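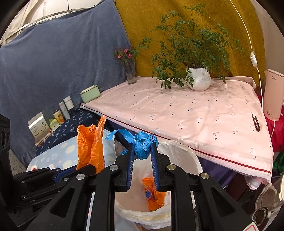
Sewing Corner Safety Check
1724 Broltau Road, Brernport — back room
Version 2, January

I do this check at the end of every sewing evening, before the lights go off, and I write the comments as I go (so forgive the rambling). The blank list is the same for all the rooms we use. Only the comments are mine. Marks are OK, FIX or WATCH.

1. Sharp tools closed, capped or boxed
Mark: FIX
Comment: The little black tool was still lying out on the pink cloth, over on the right. It's so small and dark that you'd think it would show up on a pale background, and it does, right up until somebody drops a sleeve on top of it! Everything with a point or a blade goes in the tin, lid on. I know it's a pain when you're going to need it again in five minutes. Tin anyway, please.

2. Pins and needles off the fabric
Mark: OK
Comment: Ran the magnet over the cloth and then over the floor. One pin by the door, probably off my own skirt. The printed pattern on the pink cloth is cute but it hides dropped things terribly, so go slowly and use the magnet, not your palm. I learned that one with my thumb.

3. Tape measures rolled and put away
Mark: FIX
Comment: The blue one was in a tangle again. I know a tape doesn't sound like a safety matter, but a loose end trailing off a work surface gets caught on buttons and bracelets and then everything on it comes along for the ride. Start at one end, roll it snug, rubber band, drawer. I also laid it against the steel ruler to see if it had stretched, and it hasn't, so it stays. The old Plevik tape had stretched and I've thrown it out, which explains at least one very odd waistband from last winter.

4. Plastic bags and wrappers cleared
Mark: WATCH
Comment: We get through so much packaging. Orange plastic, mostly, this time, with some of it already in the bin. Bags off the floor is the big one here because that thin stuff is like ice under a sock. They also need to be well away from the iron. Bags that are still good can be folded and saved in the cupboard, but please look inside first — a whole card of snaps went out with the trash in the fall and I'm still a bit sore about it.

5. Trash bin lined, and not overfull
Mark: OK
Comment: White liner in, edge folded over the rim the way I like it. Keep the bin right at the front of the work surface so scraps go straight in. And no loose blades or broken needles in there, ever. Those go in the jar with the screw top, and the jar goes home with me when it's full. 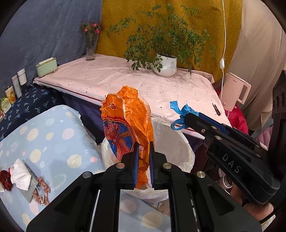 One of our regulars wrote under the last list that she keeps her bin beside her chair instead, as she's left-handed and always misses when it's in front, and could the list please allow for that.

Yes, of course it can! I've changed the wording on the blank to "within easy reach and out of the walkway." The only spot I'd really fight about is between the chair and the door. If we ever have to get out in a hurry I don't want anybody hurdling a trash can.

6. Ribbons, cords and trims off the edge
Mark: FIX
Comment: Blue ribbon, I'm looking at you. Long trims get wound on a card at the end of the night. If you've got knots in yours, leave it in the basket and I'll pick at it with a cup of tea, I find it restful. What I don't want is loops hanging down where a knee or a toddler can find them.

7. Plants and vases
Mark: WATCH
Comment: I love the greenery and it's staying. The white ribbed pot can keep its place at the back. The glass vase makes me more nervous, being tall, and glass, and full of flowers that everyone leans in to smell. Push it well back before you start unrolling fabric, and on machine nights it goes up on the shelf, please. Water and a power strip are not friends. Also, pick up fallen leaves when you see them, they stain.

8. Curtains and hangings clear of heat
Mark: OK
Comment: The iron lives on the opposite wall now and it's staying there. I had a good look at the mustard hanging for scorch marks and found none. If you move the ironing board, move it back.

9. Iron unplugged and cooled
Mark: OK
Comment: Unplugged at the wall, standing up, cord loosely looped once it was cool. The Bucur takes ages to cool down, so stop pressing before the last cup of coffee, please.

10. Power strip and machine cords
Mark: FIX
Comment: One cord is too short and gets pulled tight across the gap whenever the second machine is out. I've bought a longer one and will swap it before we meet again. Until then, only one machine at a time on that side.

11. Walkway and door
Mark: OK
Comment: Clear to the door. The 70 yards of lining that came in on a bolt is standing in the corner, strapped to the hook so it can't topple.

To do before next time: longer cord, more rubber bands, a new screw-top jar, and a brighter tin for the small tools. Red, if I can find one.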